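How to Sort a Button Jar Without Losing a Weekend

Every family has a button jar, and every jar has been promised a good sorting by somebody who then remembered an urgent errand. You'll want a box with a lid, a tray with a lip, and low expectations.

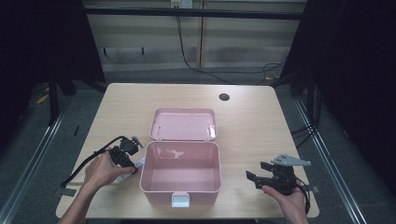
Tamer Sabbagh wrote in to say that sorting by color is a trap, and that anyone who has argued with a spouse over navy and black will go by size. Fair enough. Size it is.

1. Tip out a handful. The whole jar at once is how buttons get under refrigerators.

2. Pull out anything that isn't a button. My last jar gave up a tooth, two fuses and a key to nothing.

3. Split the rest into shirt, coat and "what was she wearing."

4. Thread matching sets on a loop of strong cotton and knot it — twice, if you own a cat.

5. Put the singles in small envelopes, 100 to an envelope, and write the size on the front. You will never open these again, but they'll look very organized.

Cracked ones go in the trash. Be brave. Shanks with rust on them go too, before they mark their neighbors.

Contact Elias Dabbas | © 2020 Qaisi Mending Pages | Back to top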